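3. Study setting and methods

3.1 Sites and recruitment

The study was carried out in two regional towns, Ikcombe and Hemeck. Both have one full-sized supermarket, a bakery and a number of small shops that sell packaged food beside the counter. Workplaces were approached by letter in May. To take part, a workplace needed a shared kitchen or break room that staff could use during the whole of their shift, and it needed to be more than a short walk from the nearest shop. We left out hospitals and schools, where food supply is covered by separate rules.

A total of 44 employees agreed to keep a food diary. Most worked in offices or light manufacturing, and a smaller group worked in vehicle servicing. Shift workers were included, but employees who worked only at night were not, as their meal pattern could not be compared with that of the others. Participants were told that the study dealt with eating at work. They were not told that we had a particular interest in snacks kept within reach of the tea and coffee area.

3.2 Food diaries

Each participant filled in a paper diary over 25 working days. Entries gave the time, the item, where it came from and whether it was eaten alone or in company. We chose paper over a phone application after a short trial at Nogueira, where several staff were not allowed to carry phones on the floor. Diaries were collected at the end of each week and checked by Beatriz Antunes, who contacted participants when an entry could not be read.

Items were coded by food group and by form. A packet opened and shared among colleagues was recorded as a shared item for every person who ate from it — the amount eaten by each person was not estimated. Drinks were coded separately from food. Plain water, tea and coffee were noted but are not included in the analysis that follows.

3.3 Snack displays

Earlier work on workplace eating has mostly dealt with vending machines. In smaller workplaces, food is more often set out on open shelving, either as an honour system or as a supply paid for by the employer. We use the term "open display" for any arrangement in which packaged food can be picked up without a payment step or a door. Figure 1 gives an example of the type, with snack bags and bottled soft drinks on a wire mesh rack at table height.

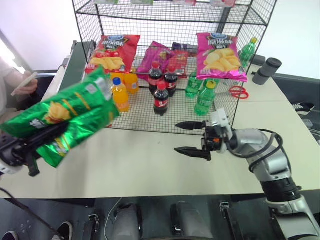

Figure 1. Open display of packaged snacks and soft drinks on a tabletop rack.

3.4 Coding of displays

Displays were coded on two features, visibility and reach. Visibility was scored from the doorway of the room and again from the nearest seat. Reach was scored as near if a seated person could take an item without standing up, and as far in all other cases. Kgomotso Modise and the first author scored each display independently and settled differences by discussion. At Stidau the break room was rearranged partway through the diary period, so its display was scored again and the later diary entries were matched to the second score.

We did not record prices in a systematic way. Some workplaces changed what they charged during the study, and others asked only for a contribution. This limits what can be said about cost, and we return to the matter in the discussion.

3.5 Analysis

The main outcome was the number of snack items recorded per person per working day. Shared items were counted once for each person. Days on which a participant was absent or worked off site were removed. Diary entries with no time were kept in the daily totals but left out of the comparison between morning and afternoon.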